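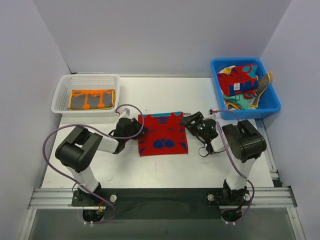 Questions I Get About My Laundry Swap

I've been running the Mornavell clothes swap out of my garage for four years now, and the same questions land in my inbox every August. So I finally wrote the answers down!

What can I bring?
Shirts, pants, sweaters, kids' stuff, scarves, dish towels. If you'd hand it to a friend without blushing, bring it. No underwear please, and no pillows (I ran out of room for pillows very fast).

Does it have to be washed?
Yes, and with plain soap if you can. Lies Jansen gets a rash from the strong perfumed kinds, and she sorts most of what comes in.

Do I need to iron?
Nope. Folded is lovely, but a bag of clean, wrinkled things is fine too. I fold while I watch TV anyway.

How many things can I take home?
As many as you brought, plus one. We have roughly 42 families coming by now, so please don't clear out the baby rack in one go - you know who you are!

Do you take scarves and bandanas with stains?
Small ones, sure. Pin a note by the spot so people can find it. I've had good luck soaking cotton overnight in cold water with a spoonful of baking soda. 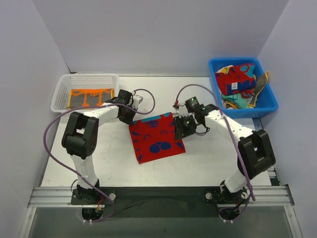 Where do the leftovers go?
Wouter Nijs drives them over to the Sirkari shelter in his van. Anything too worn to wear gets cut up for rags, and the bike shop takes those.

Can I drop things off early?
Text me first. There's a shelf by the side door, but it leaks when it rains, so tie your bags shut.

Can I help out?
Oh, please do. Setting up takes me a whole morning, and I could really use somebody tall for the top racks.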